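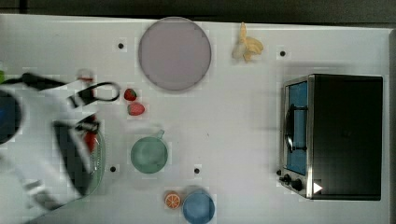 Ticket: Arm overspeeds on approach to plate, kitchen cell
Site: Arnley
Status: Reopened
Raised by: Ismail Gaber

5 December 2022

Reopening this. The last update says "resolved by config change" and I don't accept that it was.

Symptom: on the approach to the light green plate, the arm covers the last stretch far faster than the commanded speed. Travel to the toaster oven side looks normal. Strawberries, banana, both cups: no complaints so far.

Stollum support put it down to a payload setting and had us change it. We did. The fault went quiet for 20 cycles and came back. I'd call that a coincidence until someone shows me a log that says otherwise.

What I've checked:
– Cable loop on the upper arm. Reseated at both ends, no visible wear. It swings wide on fast moves, and I don't love how near it gets to the strawberries.
– Speed limit. Set to 200 mm/s in the controller and reads back as 200. The arm plainly isn't honouring it.
– Table mounting. Bolts tight.
– Firmware. Rolled back to the August build. Fault still there, so please stop suggesting the update.

The Paris cell apparently runs the same program with no trouble. I've asked twice for their controller export and got a screenshot. El Sherbiny did our integration and reckon it's a planner timeout at about 3000 ms, with the arm rushing to catch up. Plausible, but they haven't reproduced it either.

Interim: nobody reaches over the table with the drives enabled. Cell goes back to manual jog only – yes, I know what that does to the schedule.

Needed from Stollum: joint velocity trace for the 2 attached runs, and a named engineer. Please don't close this again without my sign-off.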